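An Afternoon Among the Grippers

The September open day at Nekow, where the robots are still learning to pick things up
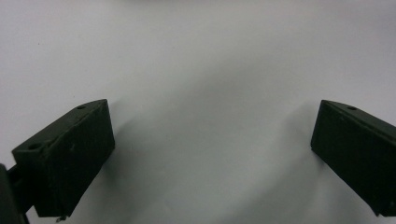

I had been meaning to get to Jalville for years, and I must admit it was the promise of cake as much as the promise of robots that finally got me on the train. Nekow has its workshop at the far end of the old dye works, past a tyre place and a very good bakery, and once a year it opens the doors and lets anybody wander in. I had expected arms, great orange swinging things like the ones in car adverts, but the first thing I was given was a tool I could hold in my own hand. It has two blocky fingers, such a dark green that I took them for black until I bent down close, with small round holes along the top and a slightly rough feel that reminded me of a cat's tongue. Open them wide over a pale surface and they throw a soft grey shadow between them, and I spent longer than was dignified making that shadow grow and shrink.

"Everybody does that," said Siu-fong Kwok, who was looking after the table and had plainly said it a good many times already that day. She runs the teaching side of things at Nekow, and by teaching she means teaching the machines. The idea is simple enough to explain to an aunt. A person picks up a cup with the hand-held gripper, a camera on the tool watches how it's done, and after enough cups a robot fitted with the same sort of fingers can have a go by itself. You don't need a robot in the room while you're doing it, which means you can take the gripper home, or to a café, or (as one of the team did last winter) to your mother's flat to fold her tea towels.

I was put to work on pegs. There was a basket of them, the old-fashioned wooden sort, and I had to move them one at a time into a biscuit tin. It sounds like nothing at all. I dropped the first, and the second, and then squeezed the third so hard that it shot off sideways and under a radiator, where for all I know it still is. Siu-fong told me to slow down and come in from above, and after that I got on rather better, though my wrist was complaining by the end. My attempts were all kept, including the bad ones, and she was kind enough to say that the bad ones have their uses too.

Angus MacRitchie makes the fingers. He is a tall, soft-spoken man who used to repair accordions, and he talks about a gripper finger much as he must once have talked about a reed. The shape now in use is the fifth, and he had the earlier ones laid out on a cloth for us, from a spindly first try like a pair of sugar tongs to the solid blocks of today. "You want a good broad flat face on the inside," he said, "and then people will ask you why it isn't curved, and you have to show them an egg and a playing card and let them find out." He had brought the egg and the card. A small boy found out about the egg all over the floor, and there was a short pause while somebody went for a mop.

The big demonstration was at three, and by then the room was packed and really quite warm. Yung-ching Ng had set up a proper arm on a bench, a machine they call Flalska, and its job was to lay a table for three: plate, fork, cup, and round again. It did the first place beautifully. At the second it picked up the fork, seemed to think better of it, put it down, and picked it up again from the other end, and I heard the whole room breathe in. Then down it went beside the plate, a touch crooked, and there was such a cheer! I have been to weddings with less feeling in them. The third cup ended up on its side, and Yung-ching stood it up herself without any fuss and went straight on to questions.

A lady near me wanted to know how many goes it had taken to learn all that. The answer was 196 table settings, done by hand by whoever was free, and I thought that was rather few - I'm sure my own children needed more. Somebody else asked when he could buy one, and was told, very gently, to keep laying his own table for a while yet.

I stayed on afterwards for tea with Hiu-tung Chien, who joined in the spring and still counts as the new arrival, so the washing-up had fallen to her. She let me try the gripper once more on the teaspoons while she dried. I managed four in a row, then missed my train, and ate a second slice of the ginger cake on the platform waiting for the next.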